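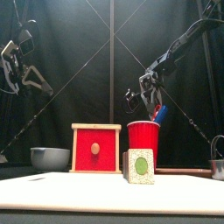

A red cup, a wooden box and a metal pot on the table.

Keep less on the counter, and keep it standing up

5 Sep 2020

Most advice about small kitchens is advice about cupboards. Buy a rack for the lids, buy a second shelf that clips under the first, turn the cans so the labels face out. I have followed a good deal of it over the years and my cupboards are fine. The trouble was always the counter.

My kitchen in Grenthorpe has one usable stretch of work surface, between the sink and the stove. Everything happens there. Mail lands on it, bread gets cut on it, and for most of my time in this apartment a third of it was taken up by things I was not using. I think a lot of people live this way and blame the size of the room. I blame what we leave out and how we leave it.

My argument is that a counter should hold a few things that are used every day, and that the small ones should be upright in a cup.

The cup matters more than it sounds. A drawer is where long, thin items go to get tangled. You open it, it sticks on the potato masher, you push the masher down with two fingers and try again. When the same items stand in a cup you can see every one of them, and you take the one you want by the top. It does not need to be a special cup. Bollier sells a ceramic holder with a divided inside and a cork foot, and I owned one for 3 years. It was heavy, it was hard to clean at the bottom, and it held no more than the chipped mug I use now.

There is a limit, though. A cup with 20 things in it is just a round drawer. I keep 8 in mine, and when something new comes in, something else goes back in the drawer or out of the house. I admit that the garlic press has made this trip several times.

Boxes are the other half of it. I resisted them for a long time because a box on a counter looked to me like one more object on a counter. But a plain wooden box with straight sides takes the place of the salt, the matches, the tea bags and the roll of tape, which between them used to cover far more space than the box does. You can also lift it with one hand and wipe underneath. Try that with eleven loose items and you will do what I did, which is wipe around them.

People object that all of this is fussy, and that a kitchen in use ought to look like one. I agree with the second part. My counter is a mess by seven in the evening and I don't mind. What I want is to be able to start with a clear space at six. If the pot, the board and the cup each have a place, the mess takes a few minutes to put right. If they don't, yesterday's mess is still there when today's begins.

The other objection is about money, and here I am on the side of the skeptics. The Mistia catalog that came in March had a full counter system in it – rail, hooks, canisters, a folding shelf – and the fittings had to be screwed into the wall. I rent. Even if I didn't, I can't see what the rail does that a cup won't. Most of us already own what we need, and it is sitting at the back of the cupboard with a lid that doesn't match.

The cutting board is where I part ways with the tidy people. They want it put away, on edge, behind the toaster. I say leave it flat in the middle and let everything else go around it. A board that is already out gets used. A board that has to be fetched means tomatoes sliced on a plate, and a knife that needs sharpening sooner than it should. Put the taller things in a row at the back and keep the front for your hands. 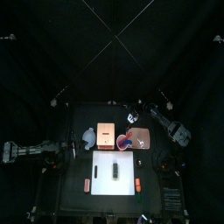

Where to start

Take everything off the counter and put it on the floor or the kitchen table. Wipe down the surface. Then put back the board, and after that only what you used yesterday. Leave the rest where it is overnight.

By the next evening you will have gone back for one or two things, and those have earned a place. The remainder can go in a cupboard. I still have a Cao steamer in mine that I was sure I needed within reach, and I have taken it down twice this year.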